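Stuteck Gallery: The Two-Arm Table Kit at Work

Welcome to our gallery page. Stuteck is a small company, and we make a table kit with two robot arms for schools, laboratories and training rooms. Many visitors write to us and ask how the kit looks when it is working, and not only how it looks in the brochure. For this reason we keep this page, and we add to it when there is something new to show.

The notes are written by Dehua Yao, who takes care of customer setups. Marjatta Laitinen has checked the measurements and the order information at the end. If you find a mistake in my English, please tell me and I will correct it.

What is in the kit

The kit comes with two arms, two grippers, the mounting plates for the table edge, the cables, and the control software, which we call Biltton. The table is not included. You can use your own table if the top is flat and stiff. Each arm needs a free piece of the near edge for its plate, and the top must be thick enough that the bolts hold well. Glass tops are not suitable. If you are not sure, send us a drawing and Gangadharan Kotian will look at it before you order.

The two arms can work separately or together. In Biltton you select one arm as active and the other one waits in its rest position, or you select both. Most customers begin with one arm for the first days. I recommend this also.

Dishes and the rack

This is the task our customers ask for most often. A plate is thin, smooth and round, and the gripper must hold it by a small part of the rim. Then the wrist has to turn so the plate stands on its edge, and it has to come down between the dividers of the rack without touching the pieces that are already there. A bowl or a cup is easier in my opinion.

We teach the task by hand guiding. You move the arm slowly through the path, press the button at each point, and Biltton saves the path with the name you give. For the rack we suggest more points near the end of the path and fewer in the beginning. The speed can be changed later, so please do not hurry when you are teaching. 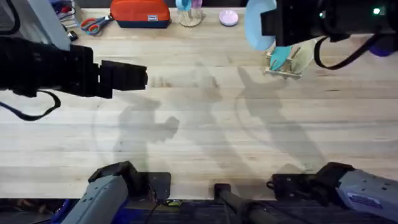 The right arm with a light blue plate above the small wooden rack. The left arm's gripper is free.

Please pay attention to the cables also. Each gripper has a cable that needs a loop with enough length, or it will pull when the wrist turns. In the first version of the manual we wrote that the cable should be fixed tight to the arm. This was wrong, and Xiaoyan Cui has changed the page. If you have the old manual, you can ask for the new one without cost.

Settings we use for plates

Closing force: low. Start with the lowest step and go up only if the plate slips.

Approach speed: slow for the last part of the path, normal before that.

Release height: as low as the rack permits. If the gripper opens too high, the plate drops and may chip — we learned this with our own dishes.

Rest position of the other arm: to the side, so that the two paths do not cross. The software gives a warning when they come near, but it does not know about objects you have placed on the table.

Repeat test

At our workshop in Florkby, Deming Mao ran one plate task again and again with the same rack. He stopped after 1,733 placements, when we needed the table for a visitor. In that time he changed the finger pads 7 times. The pads are a wearing part and you should have spare ones in the drawer. We do not promise the same result for every plate, as the surface and the weight have a big influence. Plates with a very flat rim are the most difficult for us until now, and we are still working on this point.

Other things customers try

Not everybody wants to sort dishes. The Xu training center uses the kit for a beginner course, and the students start with soft objects such as small bags and cloth. After that they go on to jars, and plates come in the last lesson. Their teacher told us that the students learn more from a bad grip than from a good one, so she lets them choose the grip point by themselves in the first hour. I think this is a good idea and we have put it in our course booklet.

Scissors and other flat tools are possible, but they lie close to the table and the fingers need to come in at a low angle. For pointed tools, keep your hands outside the working area until both arms have stopped.

Delivery and questions

The delivery time is normally three to four weeks. The finger pads are sold in packs, and one set is already on the gripper when it arrives. We have shipped over 200 kits until now, and for each one we keep the setup notes, so please write your kit number in the message when you need help. It is on the paper that comes with the control box.

For a visit in Florkby, please write to us before you come. The demonstration table is free most mornings, and you are welcome to bring your own plates and your own rack. In November we are closed for inventory and the answers will be slower.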